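Teaching by hand: cloth handling at Kesmont

Gallery, 29/01/2020

The cloth work is one part of the Villalba project, which collects demonstrations of everyday household jobs. The person doing the job works with a hand-held gripper that has its own camera, and each attempt is saved as a short recording. The recordings are later used to train the arm at Bolico, so the gripper has to be moved at a speed the arm can match.

Cloth was picked because it is awkward. A cup keeps its shape when you take hold of it, but a blanket does not, and the same blanket can be picked up many times without ever looking the same. Our target for this part was 842 recordings, in sets of 30, with a break after each set.

Both views come from the camera on a hand-held gripper.

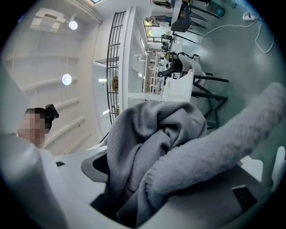 Two greys together, a ribbed knit and a lighter, fuzzy cloth.

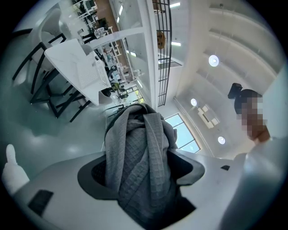

Waffle-textured cloth, bunched and folded upwards.

People new to the job tend to rush the grasp. We ask them to close slowly, wait a moment and then lift – the pause makes it much easier to mark the start of the lift afterwards. Dropped cloths are kept in the set and labelled as drops. Of the first 147 recordings, 105 were passed at the first check and the rest went back for a second look.

Remote control was tried earlier with the Grodon handset. It works well enough for boxes and tins, but folding with it was slow and tiring, and the hand-held tool has taken over for anything soft. The handset is still used for shelf work.

Towels and pillowcases follow in February, with the same labels and the same set size. The written instructions for demonstrators will be updated before then.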